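Department of Media and Communication
Student Project Report
Audience Response to Short Celebrity Event Clips: The Clerport Soundtrack Evening

1. Background

The project was carried out in the spring term as part of the course on entertainment journalism. It concerns the way short video clips from promotional events are picked up by film pages and fan accounts, and how the wording of a caption shapes the comments that follow. The case selected was the soundtrack evening for the film Wurkitz, held on a Thursday at the Clerport concert hall. During the event the lead singer of the band Issa stopped in the second verse of the title song and the audience sang the missing lines. Clips of the moment were posted the same night.

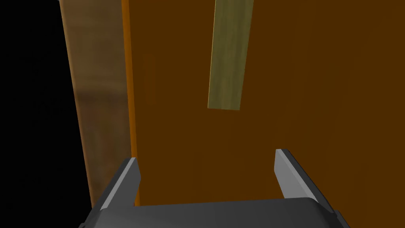

Page last changed: December

2. Material and Method

The group collected 167 public comments posted under 3 clips of the performance. The first clip was published by the film's distributor, Mondico. The second came from an entertainment news page and the third from a fan account. All three covered the same part of the song, but the captions differed. Mondico wrote of "a night to remember," the news page wrote that the singer "forgot the words," and the fan account quoted the line the audience had sung.

Each comment was read by 2 members of the group and placed in one of four groups: supportive, critical, joking, or unrelated. Where the readers disagreed, the comment was discussed at the weekly meeting. User names were removed before coding began. Comments consisting only of symbols were left out.

3. Results

Supportive comments were most common under the fan account's clip. Many of them repeated the lyric or named a concert the writer had attended. Under the news page's clip, joking comments formed the largest group, and several used the word "forgot" from the caption. The clip from Mondico drew fewer comments on the singing and more on the release of the film.

Critical comments were rare under all of the clips. Most dealt with the sound in the hall or the late start of the program. 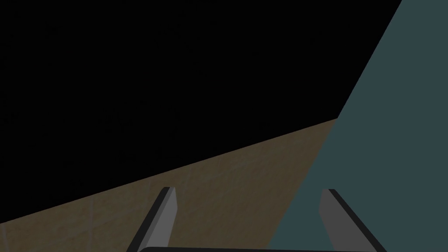 The artwork for the Wurkitz soundtrack was a further subject of discussion and was treated separately by the group. Commenters compared the first poster, a crowded portrait of the cast, with the plain cover released for the album. Several preferred the cover and praised its limited range of color. A palette of black, dark brown and teal, as in the view shown before this paragraph, has the same restraint, with a long diagonal edge separating the black from the brown. The group did not code these comments, as they were not a response to the performance.

4. Limitations

The sample was small and was drawn from a single event. Comments deleted by account owners could not be included, and it is not known how many there were. The fan account is followed mainly by existing admirers of Issa, so the tone of its comments cannot be credited to the caption alone. A later study should compare captions posted by accounts of a similar kind.

5. Submission

The coding sheet and the list of captions were handed in with the printed report. The comments themselves are not reproduced in full, in keeping with the department's rules on the use of online material.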